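Can the Machines Do the Chores Yet?
Mar 16, 2020

Readers of this blog have asked whether I intend to revise the view I set out in November, namely that household and repair work would remain with people for some years to come. I have considered the matter again and offer the following remarks.

The household first. My colleague Volker Sperling keeps a record of 143 ordinary tasks, from folding a shirt to emptying a dishwasher. He regards two of them as ready to be handed over, and both concern floors. I have no quarrel with his judgement. A kitchen is rearranged daily by those who live in it, and a machine must cope with every change.
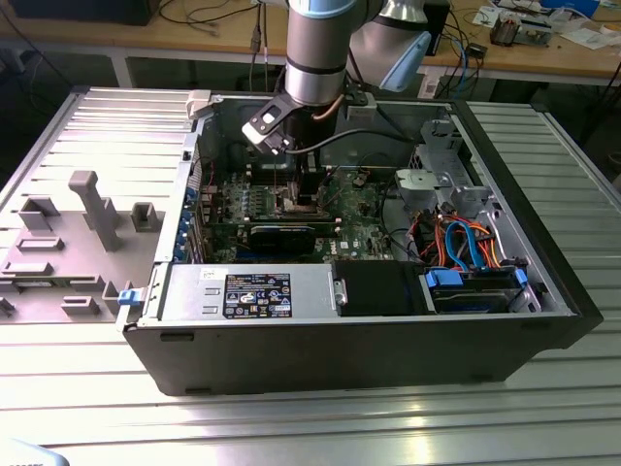
The repair bench is, in my opinion, the fairer test. Firms such as Bostum and Clemari receive old office computers by the pallet, and the work of stripping them is dull and hard on the hands. It would appear well suited to an arm and a gripper. Yet a single desktop tower, laid on its side with the panel off, presents a great many small decisions. The drives and the expansion slots are held by blue tabs and clips, each of which wants a particular push. Cables in several colours run to the drives, and a cable yields to the fingers in a way that a metal panel does not. A trained person manages all this largely by touch.

I do accept that the bench has advantages over the kitchen. The light is constant, the table does not move, and the same model may come round 260 times in a season – a degree of repetition no household can offer. For that reason I expect progress there first.

My position therefore stands, with one amendment: I would now place the repair shop some way ahead of the home. Correspondence on the subject is welcome and will be answered in due course.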